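Workshop notebook, June
Bench 2, towers for Platcombe

Third tower of the Platcombe lot opened after lunch. Tag 704 on the sheet, though the sheet also lists a 740, and I suspect they are the same machine and a tired typist. Will ask Sivaprasad Ramasamy, who drew up the list and defends it like a will.

Job is the same as the last two: get the drive out, log it, put the cleared one in, close up, move on. The customer wants the old drives back with their carriers, so no leaving the carriers in the machine and posting the bare drives in a padded envelope, as happened with the Sternham job. Sternham still mentions it.

Cover off 2:10 pm. Blue carrier, cables in the usual knot. I will say for whoever designed these that they wanted the drive to come out. I can't say the same for whoever routed the wiring, who seems to have had a grudge against knuckles.

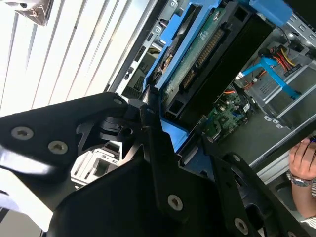

Which cable comes off first, power or data?
Power first, then data, both by the plug and never by the wire. The order matters less than the machine being off at the wall, but if we all do it the same way we can all find the same mistake.

Note on the data plugs: some have a little metal clip and some don't. Feel for it before pulling. The stump of plastic in the jam jar on the windowsill is what a clip looks like when you find out the other way. I put it there, so I am allowed to bring it up.

Carriers: squeeze and slide, straight out. If it sticks, stop and look for a cable still attached. It will be a cable. I have blamed dust, heat, the factory and on one occasion the humidity, and it has been a cable each time.

Log entries so far:
704 – drive out, carrier OK
943 – drive out, carrier OK, one cover screw missing on arrival
125 – on the shelf, not opened

Drives wait in the tray on the ribbed metal top until they are labeled. Label goes on the carrier, not on the drive, and definitely not over the maker's own label, which Kapoor's people like to read for themselves.

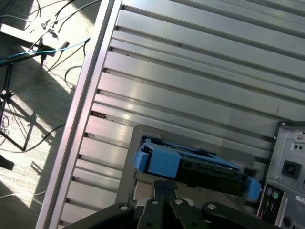
The labels are the slow part. The Cladusport printer has decided that 69 is the only number worth printing, so I am writing them by hand, and my sevens and ones are now a matter of opinion. I have started crossing the sevens. Please do the same, or at least pick a style and stay with it for a whole box.

Bench top wants a wipe before the next lot. Bits of grit get down in the grooves and a cloth just slides over them. Old toothbrush works. The toothbrush is in the second drawer, marked NOT FOR TEETH, after a discussion.

Still to do: open 125, settle the 704/740 business, find a cover screw for 943 (try the tobacco tin first), ring Platcombe about the box for the carriers.

Stopped 4:40. Tray key back on the hook.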